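Search this book
Enter a word or chapter number
Go

Posted 22 July 2024 by the Buchanan course text editors

Chapter 3
What Counts as a Music Scene?

Ask a tourist office what kind of town it serves and sooner or later you will be told that it has a "thriving music scene." The phrase costs nothing to print. It appears on maps, on bus shelters and in the first paragraph of grant requests, and it is hardly ever followed by evidence. This chapter asks what evidence would look like.

Take Sorkthorpe, a harbor town we will come back to several times. Its visitor guide says there is live music "every night of the week." When our students checked the listings for one week in March, they found 24 events. Most were quiz nights with a playlist, or a single guitarist booked to play under the noise of dinner. A few were concerts in the sense most readers would use the word. Two had been called off without the listing being changed.

Does that mean Sorkthorpe has no scene? It might have a good one. The guide simply gives us no way to tell, and the people who wrote it had rooms to fill.

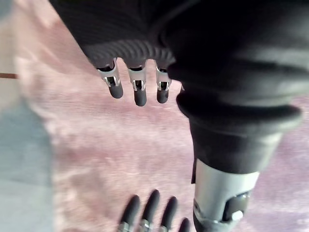

Writers on this subject tend to lean on three kinds of proof, and all of them leak. The first is the number of venues. A bar with a stage in the corner gets counted the same as a hall that books touring bands, and a place that closed last winter may stay on the list for years. The second is attendance. The Clirus, the largest club in Sorkthorpe, holds 600 people and likes to say it is full on weekends. Full by whose count? Door staff count drinkers, promoters count tickets, and bands count whoever was facing the right way.

The third is reputation, and it is the weakest. Once a town is known for a sound, every new band from there is heard as having it. Reviewers wrote of the "Sorkthorpe drone" for a decade. Listen to the recordings set for this chapter and decide whether you hear anything shared beyond a cheap organ and the same studio.

Festivals make matters worse. Jirkulance, the summer festival held on the old parade ground, sold 998 day passes in its first year and was called a turning point for local music. Few of the acts on the main stage lived within a day's drive. Money came into town for a weekend and most of it left with the sound trucks. A festival may help a scene, or it may use up the one weekend when local bands could have drawn a paying crowd of their own.

You will notice that we have not yet offered a definition. Section 3.1 looks at four that others have proposed, and we don't think any of them survives contact with a real town. Section 3.2 turns to rehearsal rooms, rents and late buses, which get less attention than famous clubs and probably explain more.

Before reading on, write down the name of a place you believe has a strong music scene. Next to it, write how you came to believe that. Keep the page; you will need it for the exercise at the end of Section 3.4.

Contact the editors | Copyright Buchanan course texts, all rights reserved | Back to top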